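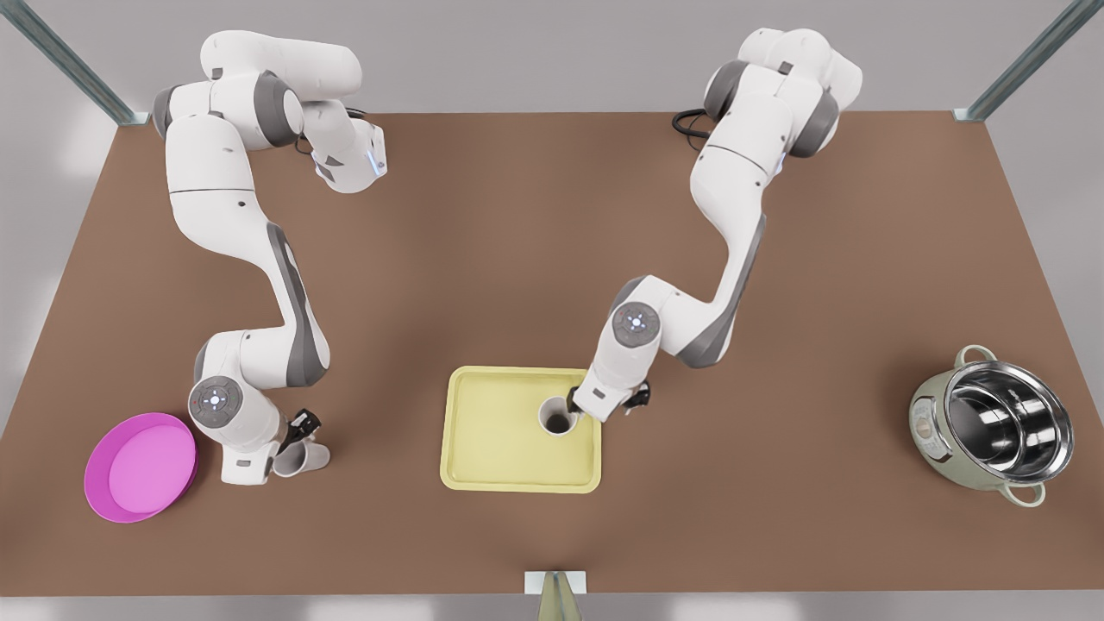 Two arms, one mug and one cup in the simulated kitchen task, the part of Bullik that Tollusance most wanted visitors to see.

I went to the Tollusance open day in September with a simple question. They sell Bullik as a way to train a pair of robot arms for kitchen work before you buy the arms. Would it save a small catering outfit like ours any money?

The visit began upstairs in the Trallberg building, in front of a large screen. Lwazi Mokoena ran the demo and was patient with the interruptions, most of them mine. The task was clearing crockery: a pink plate, a yellow tray, a mug, a cup and a green cooking pot on a plain brown table. One arm had the mug in its gripper, tipped partly on its side. The other had its fingertips in the mouth of the cup on the tray.

I asked about that second grip. Fingers inside a cup may be fine on the way to the dishwasher, but I wouldn't want it on the way to a customer. Mokoena said you can mark surfaces as off limits, and that this comes with the higher plan. It wasn't on the price sheet I was handed.

The sheet did list 224 ready-made objects. I scrolled through the library during the coffee break and found a lot of bowls. No stacked plates, no cling film, nothing greasy. The table on screen was evenly lit from end to end, and our prep counter has a window at one side and a heat lamp at the other. When I brought this up I was told lighting can be varied. I'd like to have watched them vary it.

The success figure came up on a slide, 61 percent for the full clearing task, with no word on what happened in the remaining runs. Dropped? Timed out? A man from Duan, who make dish racks, asked the same thing and was promised an email.

To be fair, setup looked easy. We each got a turn at a laptop, and I had my own tray layout in place in six minutes without help. The trial lasts five weeks and needs no card number. I've signed up for it, and I've asked for the price of the higher plan in writing – no reply so far.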